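Lining pulled tight over a box frame, keeps puckering at corners
Forum: Soft Furnishings and Lampshades > Techniques

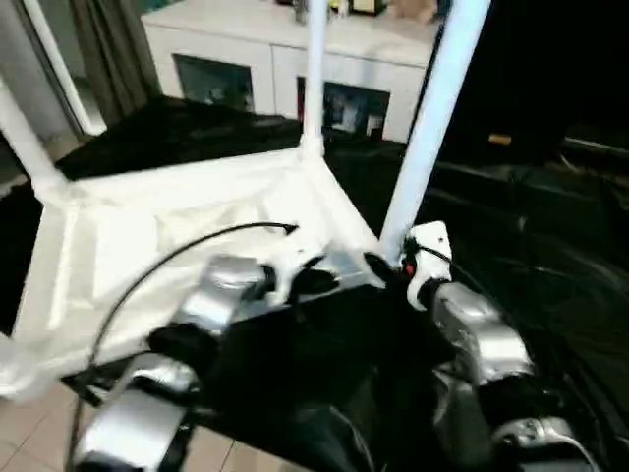

White fabric over the white box frame, on the black cloth.

pleatedandtired
Posted 7:40 am

Hi all, long time reader. Doing a set of 4 square fabric boxes/lampshade type things for my sister's hallway and I cannot get the corners to behave. Flat sides are lovely. Corners look like a badly wrapped present.

What I've tried so far
cutting on the straight grain, pulling hard
cutting on the straight grain, not pulling hard
swearing

Fabric is a cotton lawn, washed once, ironed while damp. Using fabric glue along the top edge then stitching after. Do I need to go bias? Don't really want to, I've got 3 metres left and bias eats it.

Also colour. White on white was her pick, shows every single pucker.

Vasanthi_K
Posted 8:05 am

Bias. Sorry. Anything stretched round a frame wants bias, the straight grain has no give so it has to go somewhere and that's your pucker.

You don't need a whole metre per side though. Cut each side as its own panel, turn the pattern piece 45 degrees, nest them. I got a full shade out of an offcut last March doing that.

gumleafgwen
Posted 8:21 am

Disagree on bias for a square frame!! Round or scalloped yes. Square with flat sides, straight grain is fine and bias will sag on you by summer, esp in a warm hallway near a globe. Ask me how I know, mine looked like a hammock by Australia Day.

Problem is the order you're pinning. Are you going round in a circle? Don't go round in a circle. Centre top, centre bottom, centre left, centre right, then work OUT to the corners bit by bit. Same as stretching a canvas.

pleatedandtired
Posted 8:30 am

...I was going round in a circle

gumleafgwen
Posted 8:31 am

There you go then

Prakash Amin
Posted 9:12 am

Gwen's right about the order, Vasanthi's right about the give, you can have both. Straight grain, pin from centres, then at the corner itself you make one small tuck on the underside, folded toward the seam. Not two. Everyone does two because it feels symmetrical and then you've got a lump.

What's the frame made of? If it's wire, bind it first with cotton tape. Glue straight onto bare wire will let go and if there's any rust it'll come through white fabric in no time.

And what glue. Some of them yellow.

pleatedandtired
Posted 9:26 am

Wire, painted, the frames came from a shop called Tindaro that closed down so no instructions. Not bound. Oops.

Glue is the Uvine one in the squat bottle. Seems ok?? Smells like nail polish

Prakash Amin
Posted 9:34 am

Don't know that one. Do a test piece and leave it on a windowsill for a couple of weeks.

threadbare_mick
Posted 10:02 am

Skip the glue altogether. Hand stitch to the tape. Takes an evening per shade, so what, put the cricket on. I've redone shades from the seventies that were all hand stitched and the stitching was still perfect, the fabric had gone before the thread did. Glued ones from ten years ago are in the bin.

Vasanthi_K
Posted 10:10 am

Not everybody has an evening per shade Mick

threadbare_mick
Posted 10:13 am

Then don't make four of them

Vasanthi_K
Posted 10:20 am

Helpful as ever.

OP, glue is fine as a holding step if it's a thin line and you stitch after, like you said you're doing. I do this for paying customers and haven't had one come back. What I will say is gwen's sag problem sounds like bias that wasn't pulled firmly enough to begin with. You should be able to flick it and hear a bit of a drum.

gumleafgwen
Posted 10:41 am

It drummed! It drummed beautifully in June! Then it was 38 degrees for a week

Takeshi Oda
Posted 12:15 pm

Coming from the upholstery side so ignore if not relevent. Two things.

One, thread. If you're stitching over glue use a curved needle and wax the thread or it drags and you get those little grey marks. On white you will see every one.

Two, interline it. Thin layer of anything between frame and lawn, I use a cheap voile. Hides the wire shadow when the light's on and the top layer slides over it instead of catching on the tape, so the tension evens out by itself. Cured most of my corner trouble.

Work on something dark too, easier to see what the edge is doing.

pleatedandtired
Posted 12:44 pm

Ooh hadn't thought of interlining. Would that not make the corner bulkier tho? I'm already fighting for space there

Takeshi Oda
Posted 12:58 pm

Trim the voile flush at the corner, don't fold it. Only the lawn gets folded.

Sreekumar S
Posted 1:30 pm

Late lunch so quick one. Has anyone mentioned heat? If these are going over an actual globe please check the clearance. LED only. And glue that smells like nail polish is solvent based, I'd want it properly cured with a window open before it goes anywhere near a fitting. Not being a wowser, I've just replaced enough scorched ones.

pleatedandtired
Posted 1:38 pm

LED yes. 3000 K ones, warm, sister is fussy about that. Window's open, dog has left the room in protest

threadbare_mick
Posted 2:05 pm

White shade with a 3000 will go cream looking at night. Just so she's warned. I'd go cooler.

Vasanthi_K
Posted 2:11 pm

Cream is nice in a hallway?? Who wants a hallway like a dentist's

threadbare_mick
Posted 2:14 pm

People who want to find their keys

valtteri_l
Posted 3:50 pm

Hi from Thunder Bay, so reading this at a silly hour. Small tip for finding the grain on lawn after washing — pull a single thread all the way across and cut along the gap. If the fabric was wound crooked on the roll you can be a few degrees off without knowing and then no pinning order will save you. One side will always be tight and the opposite corner baggy. Sounds like it could be part of it. Are all the corners bad, or the same ones each time?

pleatedandtired
Posted 4:22 pm

Oh. OH. Same two. Diagonal from each other.

valtteri_l
Posted 4:31 pm

Yep, off grain. Damp it again and tug on the short diagonal with a second person on the other end, then iron square. If it's resin finished it won't move but plain lawn usually will.

gumleafgwen
Posted 4:40 pm

Good catch, I got so stuck into the bias argument I never asked that

Prakash Amin
Posted 5:05 pm

Agree, do that before anything else. Then bind the frame. Sorry, I know it's tedious. Allow tape at twice the length of each strut and a bit over, pull it tight enough that you can't twist it with your fingers. If it twists your stitching will walk.

pleatedandtired
Posted 5:19 pm

How much tape is that for the lot, I'm at the shops in half an hour

Prakash Amin
Posted 5:24 pm

Measure every strut on one frame, add up, double it, times four. Then buy a spare roll. You only have to bind the ones the fabric gets sewn to, top and bottom rings and the four uprights.

Vasanthi_K
Posted 5:30 pm

Gowda do a decent 13mm cotton tape by the roll if your local stocks it. Don't get the polyester, it slips.

threadbare_mick
Posted 5:52 pm

Seconding the cotton. There, I agreed with you.

Vasanthi_K
Posted 5:55 pm

Screenshotted

pleatedandtired
Posted 8:47 pm

Update. Pulled a thread and the whole length was off by a good couple of cm, so valtteri wins. Husband and I had a tug of war over the ironing board, it's square now. Got the cotton tape (not Gowda, they only had some no name stuff). One frame bound, thumbs killing me. Bought cheap voile too.

Plan is straight grain, centres first, one tuck under, thin glue then waxed thread. If it sags in January I'll blame Vasanthi AND Gwen — only fair.

Anyone know if I can unpick the first one and reuse the fabric or will the glue line show?

Takeshi Oda
Posted 9:10 pm

Glue line will show. Cut it off below the line, if you've got enough left use it for the bottom trim.

gumleafgwen
Posted 9:15 pm

Or covered buttons! Post the finished ones please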